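Lirncombe 학습데이터팀
탁상 조작 데이터 수집 안내 (타래)

1/
Lirncombe 학습데이터팀은 3월부터 가정 및 사무 환경의 탁상 조작 동작을 대상으로 시연 데이터 수집을 진행하고 있습니다. 본 타래에서는 수집 범위, 회차 구성, 검수 기준, 제출 절차를 차례로 안내드립니다. 협력 기관 담당자께서는 끝까지 확인하여 주시기 바랍니다.

2/
이번 수집의 과제명은 Grurnodo입니다. 손에 쥐는 그리퍼로 사람이 직접 동작을 시연하고, 그리퍼에 장착된 카메라의 영상과 손가락 개폐 폭, 자세 정보를 함께 기록합니다. 수집된 시연은 모방학습 정책의 훈련에 사용됩니다.

3/
목표 수량은 유효 시연 1000건입니다. 유효 시연이란 검수를 통과하여 학습 집합에 편입된 시연을 말하며, 단순 녹화 건수는 실적에 포함하지 않습니다. 지난 수집에서 두 기준이 혼용되어 집계에 차이가 발생한 바 있어 용어를 다시 정리하였습니다.

4/
과제는 집기, 옮기기, 세우기, 밀기, 덮기, 정렬의 6개 동작군으로 나뉩니다. 동작군별 세부 지시문은 수집 도구 Brulent의 과제 목록에서 내려받을 수 있습니다. 지시문의 문구는 임의로 고치지 마시고, 불명확한 표현이 있으면 의견란에 남겨 주십시오.

수집 환경

5/
작업대는 평소 사용하는 상태를 유지하는 것을 원칙으로 합니다. 표면의 색상이나 무늬를 통일하기 위하여 천이나 시트를 까는 행위는 허용되지 않습니다. 나뭇결, 반사, 얼룩과 같은 표면의 특성은 모두 학습에 필요한 변이로 간주합니다.

6/
조명은 회차 도중에 변경하지 않습니다. 창가에서 작업하는 경우 블라인드의 위치를 회차 시작 전에 정하고, 종료할 때까지 그대로 둡니다. 그리퍼 손가락이 작업면에 드리우는 그림자는 제거 대상이 아니며, 그림자를 피하기 위하여 손목을 부자연스럽게 기울이지 않도록 유의하시기 바랍니다.

회차의 구성

7/
하나의 회차는 시연 40건으로 구성됩니다. 한 회차 안에서는 작업자와 작업대를 바꾸지 않습니다. 물체의 초기 위치는 시연마다 변경하되, 그리퍼가 닿을 수 있는 범위 안에 두어야 합니다.

8/
각 시연은 손가락을 벌린 상태에서 시작합니다. 손가락 사이에 물체가 없어야 하며, 양쪽 손가락 끝이 모두 화면에 들어와야 합니다. 이 자세를 3초간 유지한 뒤 동작을 개시합니다. 해당 구간은 개폐 폭의 영점 확인과 시각 정보의 동기화에 사용됩니다.

9/
나뭇결이 있는 밝은 작업면 위에서 두 손가락을 넓게 벌린 모습입니다. 양쪽 손가락 끝의 높이가 거의 같고 그 사이로 작업면만 보이므로, 화면상으로 8번 항목의 조건에 부합합니다. 두 손가락의 그림자가 작업면에 옅게 번져 있으나 6번 항목에 따라 감점 사유가 되지 않습니다.

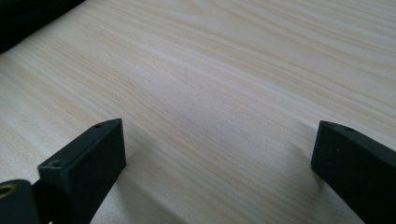
검수 기준

10/
검수는 Sfeir 검수실에서 담당합니다. 다음에 해당하는 시연은 반려됩니다.
- 시작 자세의 유지 시간이 부족한 경우
- 한쪽 손가락 끝이 화면 밖으로 벗어난 상태에서 동작을 개시한 경우
- 작업자의 다른 손이 물체에 닿은 경우
- 지시문과 다른 물체를 조작한 경우
- 영상과 개폐 폭 기록의 시각이 어긋난 경우

11/
화면 가장자리에 과제와 무관한 물건이 일부 들어온 것만으로는 반려하지 않습니다. 다만 개인정보가 담긴 문서, 사람의 얼굴, 켜진 모니터 화면이 식별되는 경우에는 품질과 관계없이 학습 집합에서 제외합니다. 작업 전 주변을 한 차례 점검하여 주십시오.

12/
실패한 시연에 관한 문의가 많아 별도로 안내드립니다. 물체를 놓치거나 다시 잡은 시연은 삭제하지 마시고 '재시도' 표시를 붙여 제출하여 주십시오. 회복 동작이 포함된 기록은 별도의 집합으로 관리됩니다. 표시 없이 제출된 건은 검수실에서 작업자에게 확인을 요청할 수 있습니다.

제출 및 보관

13/
녹화 파일은 회차가 끝난 당일에 Brulent를 통하여 올려 주시기 바랍니다. 접수 마감은 오후 6시이며, 이후에 올라온 파일은 다음 접수분으로 처리됩니다. 파일명은 자동으로 부여되므로 변경하지 않습니다. 업로드가 중단된 경우 같은 회차를 새로 만들지 말고 이어올리기 기능을 이용하십시오.

14/
원본은 접수 확인 문서가 발급될 때까지 수집 장비에서 지우지 않습니다. 확인 문서에는 접수 건수와 반려 건수, 반려 사유가 함께 기재됩니다. 반려 사유에 이견이 있는 기관은 문서에 첨부된 양식으로 재검수를 신청할 수 있습니다.

15/
손가락 부품을 교체하거나 분해한 경우에는 반드시 보정을 다시 실시하고, 보정 기록을 다음 회차와 함께 제출하여 주십시오. 고정 나사를 조인 것만으로도 개폐 폭의 기준값이 달라질 수 있습니다. 보정 기록이 누락된 회차는 접수 보류로 분류됩니다.

16/
동작군별 수집 현황은 Brulent의 현황판에서 확인하실 수 있습니다. 현재 '덮기'와 '정렬'의 접수량이 다른 동작군보다 적으므로, 신규 회차를 계획 중인 기관은 두 동작군을 우선 배정하여 주시기 바랍니다.

17/
지시문 개정본은 Grurnodo 과제 공지란에 게시됩니다. 이미 시작한 회차에는 시작 시점의 지시문을 적용하며, 개정본은 그다음 회차부터 적용합니다. 문의는 Brulent 내 문의 창구로 접수하여 주시고, 회차 번호와 동작군을 함께 기재하여 주십시오.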